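I finished the big Fallport town history last night. 1,606 entries on streets, wells, mills and ferries, put together by the old Lelberg Press. A few notes while it's fresh. 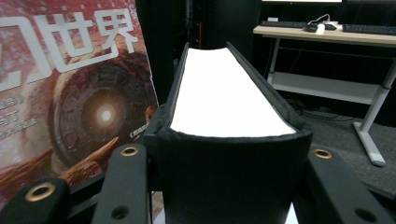 Thick book, black covers, seen from the top edge.

1/ Fallport was laid out twice. The first plan put the main street along the river. It flooded in January of the second year and the whole grid was moved uphill. Three streets kept their old names, so River Street is now the farthest one from the river.

2/ The ferry ran to Plalport for 93 years. Fares were set by the weight of the wagon, and there was a long argument about whether a dog counted as cargo. The town ruled that it did if it was lying down.

3/ At its peak Fallport had 32 public wells. The Press gives each one its own entry, with depth, stonework and who complained about it. I skipped some of these. The one on Tanner Lane was closed and reopened four times.

4/ I grew up two blocks from there and never knew there was a well. There's a parking lot on it now. I went over this morning and there is a round patch in the asphalt near the pay machine, which may mean nothing.

5/ The population passed 1,000 only after the town counted the mill workers who slept in Plalport and crossed every day. Plalport counted them too. Both towns got a school out of it.

6/ The best section is on the Xiong grocery, which opened next to the ferry landing and outlasted the ferry by a long way. It sold rope, lamp oil and dried fish, and later on stamps. The upstairs room was used for town meetings when the hall roof leaked – the hall roof leaked a lot.

7/ The mill entries are hard going. There are long stretches on water rights that I read twice and still couldn't explain to you. Short version: the upper mill could hold the water until noon, the lower mill wanted it at nine, and they were in court over it for most of a generation.

8/ One mistake I noticed. The entry for Chapel Hill Road says the stone bridge was built before the road. The entry for the bridge says the opposite. I'm with the bridge entry, which quotes the bill for the gravel.

9/ There's no index of family names, only places. If you're looking for relatives you will need to go street by street. The Plalport library has a typed name list in a binder at the front desk, and you can copy pages from it.

10/ The library also has a reading copy of the history itself, but it doesn't go out on loan. Used copies come up now and then. Check that the fold-out map is still in the back – a lot of them are missing it.

11/ Going to start on the Lelberg volume next, it's shorter. If anyone has a photo of the old ferry landing from the Plalport side, I'd like to see it.

7th July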